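Notebook, student robot project, July

Started at 9:15. Aatos Kemppainen was at the Pelkonen building until noon to print the new forms, so in the morning I worked alone with the two second-year students. The aim for this week is the grocery task for the Horkeno student round: the arm must take one named article and put it where the judge says. We have 18 runs to hand in, and each must be complete from start to stop.

First we checked the arm from the cold start. Homing was fine on the second try. On the first try joint 4 stopped with the same error as last week (see my page with the green tab). I do not know yet if it is the cable or the driver. Please write it down every time you see it, also if it goes away after restart.

Then the produce task. We keep the target as the long light green vegetable, because the policy from June was weak on long things. It closed well on tomatoes but with the long one it came in across the wrong side and pushed it. I changed the approach angle by 30 degrees in the config file and saved it under a new name. The old file is still in the Drerkska folder, please do not delete it.
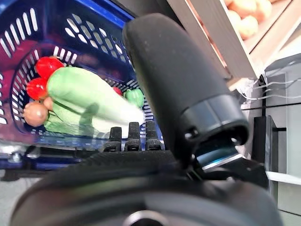
Wrist view, produce task. Blue basket with the toy vegetables, the big light green one in the middle.

Notes from these runs:
- The view from the wrist is good for the near things, but the black finger housing covers a large part of the middle. When the target goes behind it, the detector loses the box and takes the next green thing. The two long green ones are confused most often.
- The small pepper was never chosen by mistake.
- Shiny plastic of the basket gives reflections. I lowered the exposure one step. Maybe one more is needed, to be tested.

Lunch. After lunch Aatos came back and we retrained the small model with the new clips. The set has now 1,494 clips after he removed the double ones. Training was stopped at 3,000 steps, the loss was flat long before that. He thinks we should stop earlier next time and use the hours for testing. I agree, but I want to see the curve on the long objects separately before we change it.

In the afternoon we tried the soft object. It is more difficult for me to say what is a good grasp here, because the object has no clear shape for the Trondura script, which wants a width. For now I put in the width by hand. 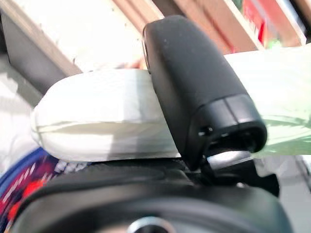
Soft object test, same wrist view. The white piece lies against the left side of the finger.

The students asked how we will score this. My proposal is simple: it counts if the white piece is held when the arm is back in home position, and the folds do not matter. Aatos wants also a limit on time. Not decided.

To do:
- joint 4, change the cable and see
- mask for the finger in the detector (I start this tomorrow)
- ask Horkeno if the width may be given by hand
- clean the dust from the finger
- copy the logs to the shared disk before anyone updates the firmware

Stopped at 17:40, arm parked, power off.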